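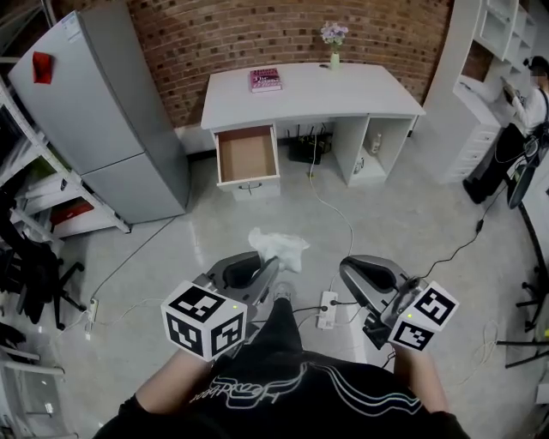 **Power strips on a glossy floor in front of a desk**

Two white strips, one router, cables across the walkway. How do I get them off the floor without drilling brick?

**Rowlands23**
Screw one strip to the underside of the desktop, clear of the drawer. Run the router cable down the back leg in a sleeve. Plug the refrigerator straight into the wall outlet.

**Hsiu-ying Leung**
Agree on the fridge. Adhesive clips failed on my desk by December.

**wadance**
just use tape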